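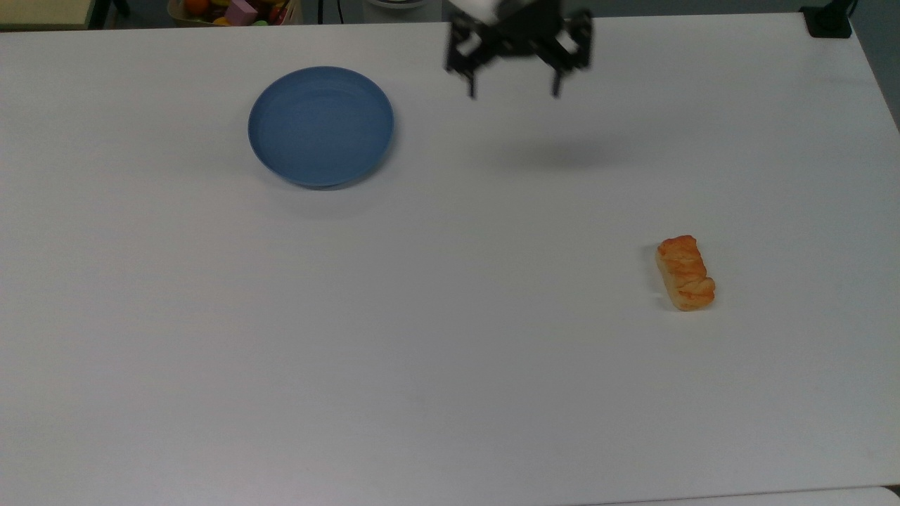 Zeditzの卓上アームキット、借りて二週間たったので感想まとめます。長くなる。ツリーでぶら下げていくので興味ない人はミュートで

先に立場だけ。Druloraっていう小さい代理店から評価機を借りてます。お金はもらってない。返却は12月。買うかどうかはまだ決めてない

用途。うちは食品サンプルと食器を並べる撮影の下請けをやってて、皿にパンを置く、下げる、また置く、みたいな作業を延々やる。これを机の上で半分でも任せられないかという話

箱の中身:アーム本体、二本指のグリッパ、コントローラ、電源、机に留める金具、六角レンチ。紙の説明書は薄い。ほぼ「サイト見て」で終わり

設置。机への固定で一時間溶けた。金具の締め付けが天板の厚みを選ぶ。うちの白い机はギリ入ったけど、厚い作業台の人は先に寸法聞いたほうがいい

机が白いのは前からで、撮影の都合。これがあとで効いてくるので覚えといてください

ソフトはMichailidisってやつが付いてくる。アームを手で動かして位置を覚えさせる方式と、カメラで見て掴む方式の二つ。前者はすごく素直。初日の夕方にはもう動いてた

手で覚えさせるモードの良いところ、やり直しが早い。悪いところ、物がちょっとズレたら終わり。皿の場所を指二本分ずらしただけで空振りする。まあそりゃそう

で、カメラのモード。課題はパンを皿に乗せるだけ。青い皿、ねじった形の小さいパン。これを100回やった。途中で昼めし食べた

結果。乗ったのが79回、ダメだったのが21回。ダメの内訳はメモが雑で全部は出せないんだけど、体感で多かったのは掴む向きのミス

パンが細長いので、短いほうを挟めばいいのに長いほうを挟みにいく時がある。指の開きが足りなくて上から押す形になる。見ててヒヤっとする

ちなみに斜めに置いたときのほうが成績よかった。まっすぐ置いたほうが迷う。理由は分からん。誰か教えて

あと影。強い照明を片側から当てると、パンの横に出た影までパンだと思ってるっぽい挙動がある。掴む位置が影の側に寄る。白い机だと影がくっきり出るからなおさら

対策として照明にトレペかけたら、かなりマシになった。ただ撮影用の光と両立しないので、うちの用途だとここが一番悩ましい

皿のほうはほぼ問題なし。白い机に青だとはっきり見えるらしい。試しに白い皿にしたら途端に見失う。白い机に白い皿、人間でも見づらいしな

グリッパの話。標準の指は細くて先がとがり気味。硬いものには良い、柔らかいものには正直こわい。別売りでシリコンの指カバーがあって、これは最初から付けといてほしかった

カバー付けて追加で50回。落としたのは少し減った。ちゃんと比べるなら照明も揃えるべきなんだけど、途中でトレペの位置変えちゃったので参考程度でお願いしまう

↑お願いします、です

速度。標準だと一回の往復に40秒弱。人がやったら数秒。ここだけ見ると全然ダメなんだけど、横で別の作業できるので単純には比べられない。速くする設定もある。けど速くするとアームの先が揺れて置き方が荒くなる

音は静か。モーターの音より自分の椅子の音のほうが気になる。夜の作業場でも平気だった

サポート。英語の窓口にメールしたらElínborg Ásgeirsdóttirさんという人から翌朝に返事きた。影の件、既知とのこと。次の更新で露出の固定ができるようになる予定だそうです。時期は教えてもらえず

この人の返事がよくて、「今の設定ファイル送って」って言われて送ったら、直したのが返ってきた。向きのミスはそれで目に見えて減った。じゃあ最初からその設定で出荷してほしい

不満その1。非常停止のボタンが小さい。しかもコントローラの裏側。これは本当に直してほしい。自分は延長ケーブルで外付けのを足した(対応品、Druloraで取り寄せ可)

不満その2。ケーブルの取り回し。机の奥の角に逃がすのが正解っぽい。最初手前に垂らしてて、アームが引っかけて皿ごと持っていかれそうになった

不満その3。日本語メニューの訳がところどころ変。「皿」が「料理」になってる。「料理を検出できません」って出ると、なんか悲しい

比較で、去年さわったPrilodtonの入門機のことも少し。あっちは安いし組み立ても楽。でもカメラが別売りで、合わせ込みを自分で全部やる。時間ある人はあっち、すぐ使いたい人はZeditz、で良いと思う

質問もらったので追記。本物の食品は?→やってない。衛生まわりの対応をうたってる製品じゃないので、うちではサンプルだけ。口に入るものを扱いたいなら代理店に先に聞いてください

もいっこ質問。プログラム書けなくても使える?→使える。ただカメラの合わせ込みで一回は詰まると思う。動画の手順がBergþóra Thoroddsenさんという人の作ったやつで、これが一番分かりやすい。字幕は英語だけ。止めながら見ればいける

もいっこ。月額は?→Michailidisの基本機能は本体込み。学習のデータを向こうに預けるプランだけ別料金。うちは預けてない。取引先の未発売の食器とか並べるので無理

買うかどうか。今のままだと保留より。露出の固定がきたら多分買う。皿を並べるだけの案件なら今日からでも使えるレベル、パンみたいに形が不揃いなのはもう一歩

来週はカップをやります。取っ手つき。絶対めんどくさい。設定ファイル欲しい人はリプください、直してもらった版を渡して良いかDruloraに確認ちゅう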